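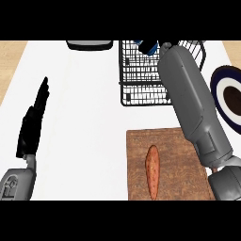
Figure 4. Two robot arms over a white countertop (simulated). The left arm carries a black multi-fingered hand.

3.2 Key and tempo matching in the Wirlow catalog

We now turn to the part of the work we enjoyed most, which was finding out how well listeners agree with software about which songs belong next to each other. The usual approach compares two tracks by key and tempo and calls them a match if both are close enough. It is a simple rule and a surprisingly strong one! But it treats a whole song as a single key and a single speed, and a lot of the music people love does not hold still that way.

The Wirlow catalog holds 3,000 tracks, mostly rock songs rearranged for strings, brass or full orchestra. From these we picked 104 pairs that the standard rule scored as good matches. Khalil Moussa cut each pair into a crossfade lasting 60 beats, lining up the downbeats by hand wherever the tempo wandered (orchestral players slow into a cadence all the time, and beat trackers hate it). Listeners heard every crossfade once, in random order, and rated how natural the change felt.

The first thing that jumped out was how forgiving people are about tempo. When the incoming track was slightly faster, listeners hardly marked it down, and a few wrote in the comment box that they liked the lift. Key was another story. Pairs in the same key but with different final chords were rated lower than pairs a fifth apart that shared a chord at the moment of the crossfade. The match that counts seems to be a local one, in the few bars where both tracks sound together.

One pair shows this nicely. "Distance" and "Ellel" are both listed in A minor at nearly the same tempo, so the standard rule loves them. "Distance" closes on a bright A major chord, though, and "Ellel" opens with a low C natural in the cellos. The clash is hard to miss. Moving the start of the crossfade back four bars, before the major chord arrives, fixed it completely to our ears.

Elaheh Alipour then suggested scoring only the overlapping bars, using the notes present in each beat and ignoring the catalog's key label. We call this the Zaidi score, after the arranger whose modulating medleys gave us so much trouble. It followed the listener ratings more closely than the key label did, and the gain was largest for pieces that change key near the end. Section 3.3 gives the details of the scoring and the settings we used for very quiet passages.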